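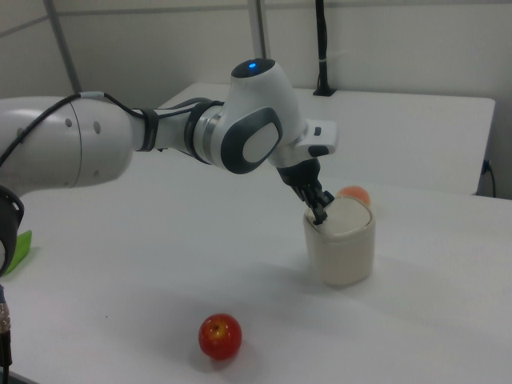
Bello arm at the container, fingers in the opening, lid tilted.

October 15, 2023

Sunday, quiet building, so I used the day for the cable and the gripper on Bello. I write it down in full because Lalit takes the cell over for the coming week and he was not here when we changed things the last time.

Starting point: on Friday evening the arm stopped two times in the lid task with a lost connection to the gripper. Both stops came when the wrist was turned far to the outside. The arm itself had no error, only the gripper was gone from the list of devices. After a restart of the controller it came back, and this makes me suspect the cable more than the gripper.

What I did first: power off, arm in the rest pose, then I followed the black cable by hand from the base to the wrist. The plug at the gripper side was tight. The plug at the base side could be moved a little with two fingers. I took it out, cleaned the contacts with the dry brush and put it in again until it clicked. Afterwards it did not move.

Second thing, the strap on the forearm. It was sitting too near to the wrist, so the cable had almost no free length behind the last joint. When the wrist turns outside, the cable pulls. I opened the strap, gave the cable 45 mm more towards the wrist and closed it again. Not too tight, please. The cable must be able to slide a little under the strap but the strap must not travel along the arm. If you find it in another place tomorrow, somebody has pulled on it, and then I would like to know.

I turned the wrist by hand through the full range after this, both directions, slowly. No pulling at the plug. With the old position I could see the plug bend, so I think this was the real fault, and the loose plug at the base was a second one on top. I can not prove it.

Gripper: fingers opened and closed from the service page, 100 cycles without load. No lost connection. There is still a small noise when closing, the same noise as in the summer, and Ekua says it is the joint of the finger and not the motor. I put one drop of the Valis oil on each finger joint and wiped the rest away. The noise is less but it is there.

Then with the container and the lid. I ran the lid task at slow speed with the wrist on the outside, which is the bad case. The fingers go down into the opening and the lid is allowed to stand a little tilted, this is normal for this container and not a reason to stop the run. What is not normal is when the fingers push the lid down and the whole container moves on the table. If this happens, the height is wrong. Lower limit of the tool is now 2 mm higher than before. The old value is written in the cell file with my initials, do not delete it.

The apple and the other round fruit stay on the table for the runs as they are in the task list. Please take fresh ones when they become soft. Juice on the table is bad for the fingers, and we had this already.

Things I noticed on the way and did not repair:

– The small connector hanging at the lower joint housing. I do not know if it belongs to the old force sensor or to something from Nigam. I did not touch it. Ekua, do you remember? If it is not used, we should fix it to the arm with a tie so it can not catch on anything.

– The power cord at the side of the table. I would prefer to have it under the table, in the channel. Needs someone to hold the other end.

– The button on the flange needs a strong press for hand guiding. It was easier before. Perhaps dirt.

The service counter of the gripper is at 2000 hours, so the screws of the finger base should be checked with the torque key. The key is still with the people from the Amon cell. I wrote to them and will ask again on Monday. Until then no runs with heavy parts. The lid and the fruit are fine.

For Lalit, before the first run: look if the strap is in its place, try the plug at the base with two fingers, move the wrist once to the outside at slow speed with your hand near the stop. If the gripper disappears from the list again, do not restart at once. Save the log first, write down the pose of the wrist, then restart. On Friday we lost the log both times and I had nothing to read today.

There is a spare cable in the second drawer, but it is the short version and it will not reach with the strap where it is now. I ask for the long one in the order of this week.

Arm is parked, controller off, key in the box.

Addition by Ekua Wumbei: the connector is from the old force sensor, it has no power. Tie it up when you have time. Also I think the button is dirt, yes.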